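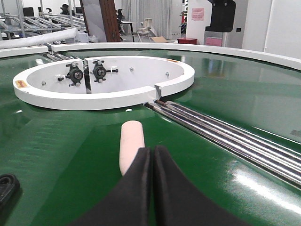 Should a small packing room run its conveyor belt as fast as the belt can go?

A small packing room should run its belt at the speed of its slowest careful person, and leave the higher speeds for the days when there is a real need.

I write this after many years beside belts of different kinds, the last of them at Pietrzak, where we pack bath goods and candles for shops in the region. I am not an engineer. My work was always with the hands and with the eyes, and later with the schedule, so my opinion comes from that side of the belt.

When a manager buys a conveyor, he receives a paper with a number on it, and the number becomes a kind of promise. Our belt from Comeck came with such a paper. From the first week everybody spoke of "using the capacity", as if the belt was a field and we were leaving half of it without potatoes. The speed was turned up in July. We packed 411 cartons on the best day of that month, and a photo of the board with this number hung in the kitchen for a long time. The cartons which came back from the shops were not written on any board. I know there were 38 of them from that one day, for I opened them myself.

What was wrong in them? Mostly small things. A dented end, a label rubbed by the neighbor, two of the same color where there should be two different ones. All of this is the kind of damage a person sees easily if the piece passes in front of her slowly, and does not see at all if it passes quickly.

Round things are the most difficult. A box stays where you put it. A cylinder has its own ideas, and on a smooth green belt with a good shine it needs only a small push to turn. If it lies lengthwise, with the rounded end to the front, it usually travels nicely. If it turns across, it can start to roll, and then it rolls into the next one. Pale pieces, such as cream or pink ones, suffer the most, as each mark can be seen on them. I have heard many times that the answer is more guides, more rails, more white plates with screws. A guide is a good thing and I do not want to work without it. But a guide sets the place of the piece, and the speed decides how hard the piece arrives there. I would like these two matters to be discussed separately, and at our meetings they never were.

Also the rollers deserve a word. I like chrome rollers, they are easy to wipe and one can see at once if there is wax on them. The place where a belt meets the rollers is however the place I always look at first in a new room. A soft or light piece can hesitate there. On a slow line, this is a moment when you reach out and help it with one finger. On a fast line the next piece has already come.

There is an argument against me, and I take it seriously. Wages are paid by the hour, heating also, and a room which packs less costs more for each carton. My former colleague from Otano told me that with their prices they would close in one season if they listened to me. It is possible. They pack bottles with a hard plastic wall, and hard bottles forgive a lot. For such goods I would perhaps turn the speed up too. I only ask that the returned cartons are put into the same calculation, together with the afternoon when two people sit and open them. At Pietrzak we did this calculation one time, on the back of a delivery note from Stomdale, and the slower speed was cheaper. The difference was small – but it was on the side nobody expected.

And there is the tiredness. After 3 hours at a fast belt my eyes continued to move to the right when I was already on the bus. The younger women laughed about it and had the same thing. A tired person does not stop the line for a dented piece. She thinks that somebody further down will take it out, and the person further down thinks it was already checked.

So I would start every new belt low, and let it stay low until the people themselves say that they are waiting for the goods. They will say it, waiting is boring. Then turn it up a little and look at the returns for a month before you touch it again.

Wanda Jabłońska
March 20, 2022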